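Household Textile Waste in Vukberg: Project Report

Module 4, Group Project. Submitted by the Pustomau Street group.

1. Background

Vukberg has two clothing banks, one at the station car park and one behind the Avitz supermarket. The council website says what may be put in them but gives no figures for what comes out. Our group wanted to find out what residents do with clothes and bedding they no longer want, and why so much of it still ends up in the general bin.

We chose textiles after our first idea, food waste, was taken by another group. None of us had studied the subject before, so the first two weeks went on reading.

2. Method

We put a paper questionnaire through 525 letterboxes in the streets between the canal and the ring road. There were nine questions on one side of A4. Replies could be left in a box at the library or filled in online using a code at the bottom of the sheet. We had 184 replies by the end of January, which was our cut-off.

We also weighed the contents of the box we set up in the college entrance hall. Staff and students brought in 429 items. Each was sorted into one of four groups: wearable, repairable, rag, or not usable. Two of us sorted every item separately and then compared notes. Where we disagreed the item went into the lower group.

3. Results

Most people who replied knew about the bank at the station. Far fewer knew about the one at Avitz, including some who said they shopped there every week. The sign faces the delivery yard and can't be read from the entrance.

Socks, underwear and worn-out towels were the things most often put in the general bin. Several people wrote that they thought the banks only took clothes good enough to wear again. The label on the station bank does say that damaged items are accepted, in small print near the bottom.

In the college collection the repairable group was larger than we expected. Missing buttons, broken zips and dropped hems made up most of it. Coats were nearly always in this group because of the zips.

4. Problems

The scales we borrowed only went up to five kilos, so full bags had to be split, and we lost one afternoon's weights when the sheet got wet.
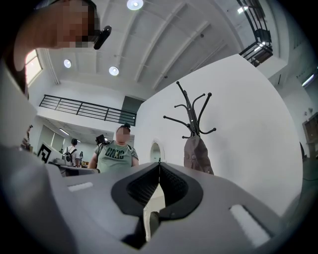

The questionnaire had a fault too. Question six asked how often people threw away "clothes or bedding", and some answered for one and some for the other. We left it out of the results. We also had very few replies from the flats on Bangash Road, where the letterboxes are behind a locked door and we had to leave a pile in the lobby.

5. Recommendations

The Avitz bank should be turned to face the car park, or given a second sign. Both banks need a larger label saying that torn and worn items can go in. A monthly mending table at the library would deal with many of the faults we found, and the library has said it would lend a room.

If the survey is repeated, question six should be split in two and the flats should be visited in person.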